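Can a touch footy ref make us replay a whole half because the scoresheet was wrong?
Last updated: February 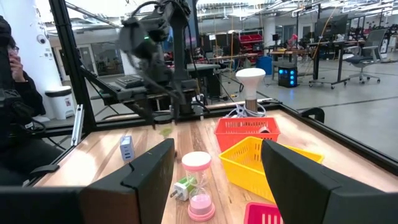 I manage a mixed social touch side in the Cusport summer comp, which mostly means I own the bag of bibs and have everyone's phone number. We played our semi against Griltano and won by one. Shook hands, ate the oranges, went home. At 9.40 that night I got a message from the comp coordinator saying the result was "under review" and the second half might have to be played again.

What happened, as far as I can piece it together, is that the scorer at the table put one of our tries down to Griltano early in the second half. Somebody noticed and crossed it out. Then somebody else, possibly the same somebody, wrote it back in on the wrong side. By full time the sheet said they'd won by one, the ref said we'd won by one, and both captains signed the sheet without reading it. Ours was Ekene, who signs things the way other people swat flies.

Griltano's position is that a signed sheet is a signed sheet. Our position is that there were two teams, a ref and a fair few partners and dogs present who all saw who scored. The coordinator's position is that a replayed half would be "fairest for all", to be held on the back field at Igwe Park, before the final, with the same players. Two of ours have since gone on holiday and one has done his calf getting out of a ute.

Can they do this? The comp rules are 16 pages and I have read them twice. There's a rule for what happens if a dog takes the ball (replay the touch). I can't find one for this.

Also, do I have to pay the protest fee if it isn't my protest?

Asked by Ladi Ekpo
Viewed 362 times

Tamunoemi Garba answered:

I refereed social and district touch for 14 seasons and sat on more of these than I'd like, so take this as the view from the other side of the whistle.

In nearly every comp I've worked in, the referee is the sole judge of the score. The sheet is a record of what the ref awarded. If the ref awarded the try to you, it's your try, and a scorer's pen doesn't move it. Check your rules for a line along the lines of "the referee shall be the sole judge on matters of fact". It's often hiding in the section about uniforms or fees, for reasons best known to whoever typed it up.

The signature is the awkward bit. Some comps say the signed sheet is final, full stop, and if yours does then you may have a fight on. Even then there's usually a provision for correcting a clerical error if the referee confirms it in writing. So:

Ask the ref for a short written statement. Score at half time, score at full time, who scored the disputed try and at which end if they remember. Refs carry their own card and most of us wrote on it. If yours still has the card, get a photo of it tonight, before it goes through the wash. I lost a minor final that way.

Send that to the coordinator and ask which rule the replay is being ordered under. Be polite. You're after a rule number, and if there isn't one the conversation tends to get shorter.

On replaying a half, I've seen it ordered twice. Once the floodlights went out and once a team had been playing with seven for a good ten minutes. Both times something had gone wrong with the game itself. By your account nothing went wrong with yours, only with the paperwork afterwards, and I wouldn't make fit people run around for that, let alone your mate with the calf.

If they do order it, you can normally play "under protest". Say so to the ref and have it written on the sheet before tap-off. Don't simply fail to turn up. That's a forfeit, and I've never seen one of those reversed no matter how good the argument was.

The fee is paid by whoever lodges the protest. If Griltano lodged it, they pay. If the coordinator started it off their own bat, nobody should. You would only pay if you appealed the outcome.

Accepted by the asker

Beca Skyrme answered:

Agree with most of the above but I'd read the finals section separately from the general rules. Our comp (netball, but the same style of thing) has a clause saying results in finals have to be disputed within an hour of full time, to the duty official, at the ground. If yours has that and the first anyone heard was 9.40 at night, I'd be asking what time the protest went in. Ours got thrown out by 25 minutes once. I am still not over it – it was a very good protest, with a diagram.

And for next year, have your own person keep a running score. We use the back of an envelope.

Yetunde Briggs answered:

Same thing happened to us when we were playing as Ralel. They made us toss a coin. Lost the toss. Just go and play it, it's 20 minutes and there's a bar.

Comment from Ladi Ekpo:

Update for anyone who lands on this. The ref had her card and it had us up by one, in biro, underlined. There is indeed a "sole judge" line, on page 11, in the paragraph about footwear. The coordinator has now decided the result stands and has asked both captains to "take greater care with documentation". Griltano were decent about it and have asked for their fee back.

Ekene has been relieved of signing duties. We lost the final by six, so there was no trouble with the sheet.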